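Aleatorización visual en simulación: ¿cómo separar el efecto del fondo del efecto de la oclusión?

Preguntado por Rocío Trujillo en Robótica y aprendizaje – 3 respuestas

En nuestro laboratorio se evalúa una política de manipulación entrenada íntegramente en simulación. El conjunto Chala consta de 2,331 episodios, de los cuales 1,711 se destinaron al entrenamiento y 600 a la evaluación. Las paredes reciben texturas y paneles de paisaje, mientras que la mesa conserva su material.

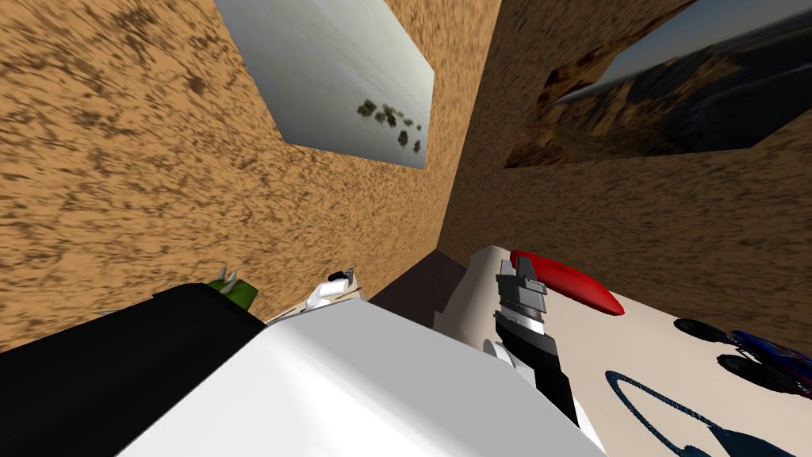 La tasa de éxito desciende en los episodios de evaluación con fondos nuevos. Sin embargo, en muchos de ellos el propio robot oculta parte del espacio de trabajo, por lo que no es posible atribuir el descenso a una sola causa. Se agradecería la indicación de un protocolo reconocido.

Respuesta de Ghada Haddadin (aceptada)

Se recomienda un diseño pareado. Fije la semilla de los objetos y la trayectoria inicial, y genere cada episodio dos veces: con fondo de entrenamiento y con fondo nuevo. La oclusión inicial será idéntica en ambos y la diferencia corresponderá al fondo. Después, calcule con la máscara de segmentación la fracción visible del objeto y estratifique los resultados.
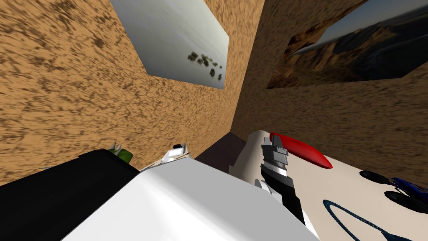

Vista simulada con paredes de textura arenosa; la pinza derecha, junto al objeto rojo.

Conviene registrar la fracción visible en cada paso – el valor inicial resulta poco informativo cuando los brazos se desplazan. En Piterel se aplicó este procedimiento a 945 pares y el intervalo de confianza fue suficientemente estrecho.

Respuesta de Suha Twal

Añada una condición con paredes lisas. Sin ella no se dispone de línea base.

Respuesta de Rima Akl

Tuvimos un problema similar y se resolvió al cambiar la versión del simulador. Desconozco si es aplicable a su caso.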